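Droment open day, December 21, 2024

So I finally got myself to the Droment open day in Cleston! I'd had it in the diary since April and nearly missed the train, but a friend saved me a place in the queue and we were in by the time they'd put the second urn on.

The downstairs bit is mostly posters, so go straight up to the workshop if you're short of time. They were collecting demonstrations for a robot up there, and the public could have a go. You don't drive the robot at all - you hold a gripper in your own hand, with a camera on it, and just do the job yourself. The recordings go off to be used for training later. I got 12 turns before the people behind me started coughing.

It's harder than it sounds. You've got two fingers and no sense of touch to speak of, and I kept wanting to twist my wrist the way I would at my own kitchen table. Somebody had stuck FAST UMI up in big foam letters on the black cloth, and the table had a green plate with what looked like two steaks on it, a water bottle on its side and a little divided tray of beans.
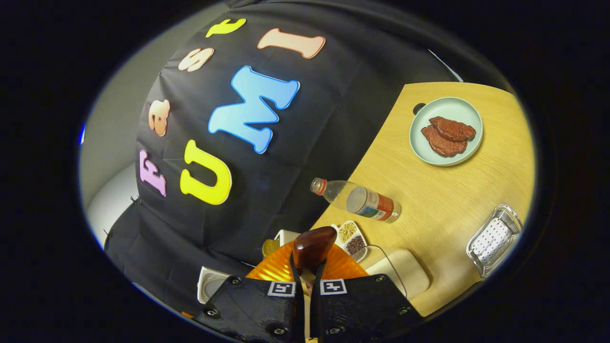 Sumaiya Dewan reckoned the slow tries are worth keeping as well, as long as you don't stop dead halfway through, and told me she'd done about 60 in one morning and could feel it in her thumb until teatime. The counter by the door said 3,746 for the whole project.

After that we went through to the Rutkowska room for the remote control session, where you steer an arm with a pair of levers. Good fun, but I was hopeless - there's a tiny delay and I overshot every single time. My friend was much better at it and has not stopped mentioning it.

Tea and a bun at the Patura café over the road, then the slow train home. They're hoping to do another one in spring and I've put my name down for the morning slot.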